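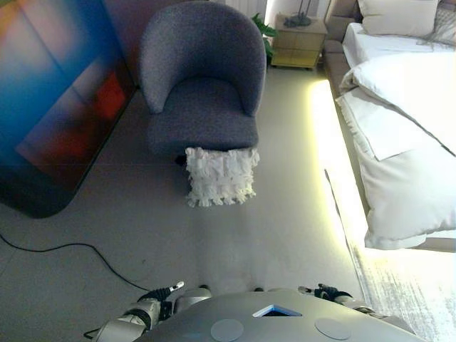

Bedroom tidy task: ruffled pillow on the floor in front of the armchair.

Cunum Bedroom Tidy, data card

Cunum is a set of 869 recorded attempts at one chore: pick up a pillow and put it where it belongs. All were made with a two-armed humanoid in a furnished bedroom at Eltberg.

Why this chore
We wanted to know if a robot can do it yet without help. So far the answer is sometimes. Soft, frilly covers are hard to grip, and a pillow partly under a seat is harder - the fingers tend to close on the trim.

Contents
Head camera video, joint positions and gripper state for each attempt. Attempts longer than 10 minutes were dropped. 43 attempts have no gripper state and are listed in missing.txt.

Labels
done, dropped, gave up. Dénes Nyitrai labeled everything. Renato Gaete checked the "dropped" group and changed 3 labels.

Known limits
One room, one robot. Don't use the results to judge other chores such as laundry or dishes.

Last updated February 28, 2024. Kitchen recordings are planned for June.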